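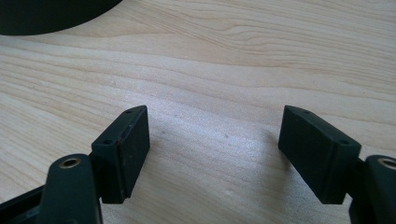

*Plateau Ilus, bois clair, finition légèrement brillante.*

**Table Borar, plateau Ilus : avis après 2 mois**

Le modèle testé mesure 147 cm de long. Le veinage court dans le sens horizontal, puis se resserre en ondes plus serrées vers un coin. Le fil reste lisible sous la finition, sans effet de film épais. Au toucher, surface lisse, aucune reprise de ponçage nécessaire à la livraison.

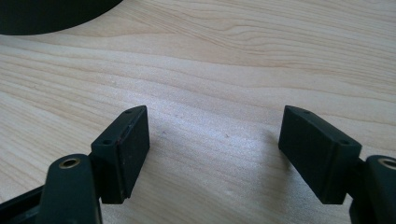 Sous une lumière diffuse, le centre blanchit nettement et le dessin du bois s'y atténue. Pour lire ou écrire, mieux vaut décaler la lampe. Le piètement Byun se monte avec une clé de 6 pans fournie ; le serrage est à reprendre au bout de quelques semaines.

- Stabilité : bonne
- Entretien : chiffon doux, savon neutre
- Notice : schémas trop petits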